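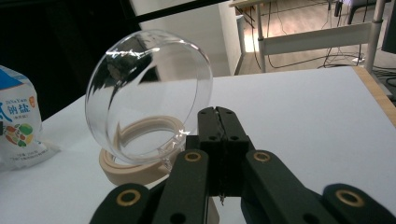 Glass bowl on its ring stand, gripper fingers closed in front of it.

Tips for handling glass with the Warkley gripper kit

I have used the Warkley kit at my bench for one season now, mostly for moving kitchen things: bowls, jars, bags of salt and sugar. The kit is sold by Larnosico and you hold it in the hand. My opinion of it is good, with some complaints. I write the tips in the order in which I learned them.

Give round glass a seat. A bowl that is almost a ball will roll on a flat table, and the smooth fingers push it away before they close. I set mine in a plastic ring with a raised inner lip. The ring must be wide enough that the bowl can also lie tilted. When it is tilted, the rim comes to the side and you can take it with one finger inside and one outside.

Come to the rim with the fingers open. In my first weeks I opened them when they were already near the glass, and the side linkages move outward more than you expect. Now I open them at a distance of 200 mm and then go in slowly.

Clear glass is difficult to see in the camera picture. You get bright spots from the lamp and dark shapes from the room, and the real edge is somewhere between them. Turn the lamp until there is one thin line of light on the rim. A dark cloth behind the bowl also helps, but take it away from the fingers.

Keep the speed at 25 percent for glass. The manual permits more. For a bag of salt you can go faster, but pick the bag at the top where it is folded. In the middle it only gets wrinkles and slides down.

Look at the bushings. They are the brass-colored rings on the linkages. The manual says to clean them after 500 closings, and I do it sooner when I have worked with flour. A dry cotton cloth is enough. I put oil one time and it collected dust for days.

Check the small screws of the fingers before you lift anything you like. One of mine became loose in July and the grip was crooked. The key in the box is too short, so I bought a longer one from Trirkau.

What I would change: the pads for the fingers are sold apart, and for glass you really want them. The Rojanasak pads fit if you cut a little from the lower side. My log shows nearly 3,040 closings on the first pair, and they still hold a wet jar.

For washing up, take the pads off and use warm water with a drop of dish soap. Let them dry flat over night. Do not put them on a heater, mine became hard on one corner.

We use cookies to remember your settings and to count visits. Accept all | Only necessary | Read more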